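Looking after old political leaflets, handbills and pamphlets at home

Tips from the Holtcombe Labour History Group

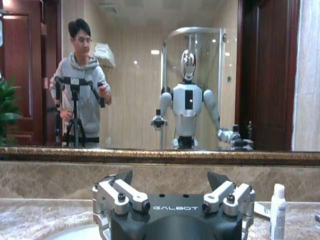

Most political print was made to be read once and thrown away. Strike bulletins, election addresses and union pamphlets were run off on cheap newsprint with a high acid content, and the paper goes brown and brittle from the edges inwards. Decay can be slowed with ordinary care. It cannot be reversed at home.

Handling
Wash and dry your hands thoroughly. Cotton gloves are not recommended for single sheets, as they snag on torn edges. Work on a clean, dry table with no drinks on it. Support a brittle sheet on a piece of card when turning it over.

Staples and clips
Rusted staples stain and then perforate the fold. Open the legs from the back with a thin blunt blade, slide a strip of polyester film underneath, and lift. Leave sound staples alone. Paper clips and rubber bands should come off on the day the item arrives.

Surface dirt
Use a soft brush, working from the centre outwards. A vulcanised rubber sponge, cut into small blocks, will take off soot. Do not rub across pencil notes; a branch secretary's marginal figures may be the only record of a vote. Never use water on duplicated bulletins until the ink has been tested by a conservator.

Folds and tears
Do not press folds with an iron. Leave the sheet between two blotters under a light board for 7 days, then look again. Self-adhesive tape of any kind must be kept away from paper, including tape sold as "magic" or "invisible".

Storage
Use acid-free folders inside a lidded box, stored flat. Lofts and garages are unsuitable. A bedroom cupboard on an inside wall is usually adequate. Newspaper cuttings go in a separate folder, as they discolour whatever they touch.

Labelling
Write on the folder in 2B pencil. Give title, issuing body, place and date. Where the date is inferred from the contents, put it in square brackets. Iraklis Galanis catalogued the Kokkinos pamphlets, 200 items, on this system, and it has held up well.

Corrections to this sheet should go to Orysia Tkachenko. The storage section was last revised in January.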